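**Housses de canapé modulable : lavage à 30 ou à 40 ?**

**tibo_lin** — 15 nov. 2018
Canapé Nasetti, quatre modules, housses coton/lin écru, non prélavées d'après la notice. L'étiquette autorise jusqu'à 40 °C. Quelqu'un a mesuré le retrait réel ? 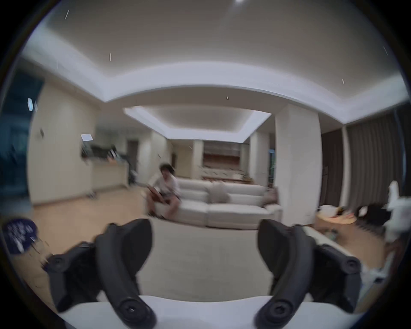
Tambour de 7 kg, essorage réglable. Je pensais passer deux housses d'assise par cycle, dossiers à part.

**marge_couture**
30 °C, essorage à 400, sans exception. Sur du coton/lin non prélavé, j'ai relevé 4 % de retrait dans le sens chaîne après un seul cycle à 40. Sur une assise de 90 cm, la fermeture ne se referme plus.

**Aslak Brekke**
Pas d'accord. Le retrait vient surtout du séchage et de l'action mécanique. À 40 °C, cycle délicat, séchage à plat, mes housses Nygård n'ont pas bougé. 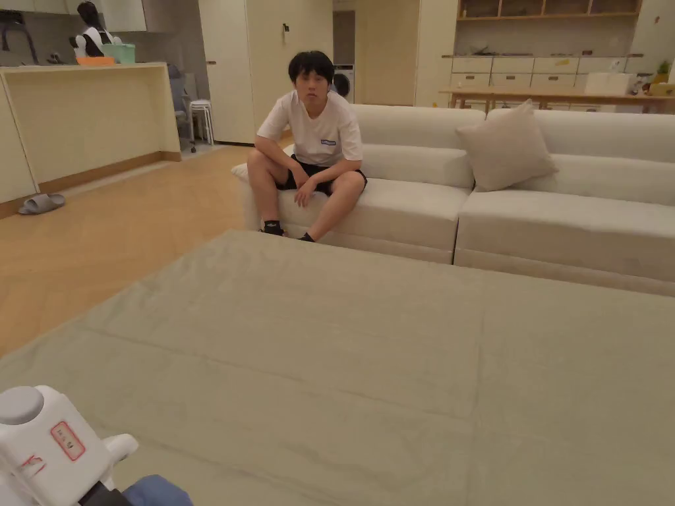 Remettre la housse encore légèrement humide, fermeture côté mur, et laisser finir sur la mousse. Le tissu se retend seul.

**marge_couture**
Humide sur mousse PU fermée, c'est le moisi assuré au niveau des coutures. Et Nygård livre du prélavé, la comparaison ne vaut rien.

**Aslak Brekke**
Légèrement humide, j'ai dit. Pour le prélavage, je prends note.

**veveo_38**
Même question pour les draps en lin, d'ailleurs. Les miens (Iten, blanc) se lavent à 40 depuis deux ans. Retrait au premier lavage, puis plus rien.

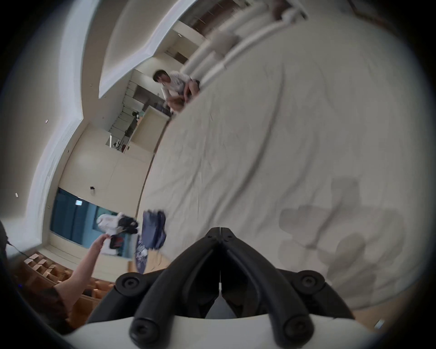 Je les étire à la main en diagonale avant de les étendre, sans pinces dans les angles.

**tibo_lin**
Je teste une seule housse à 30, mesures avant et après. Résultats fin novembre.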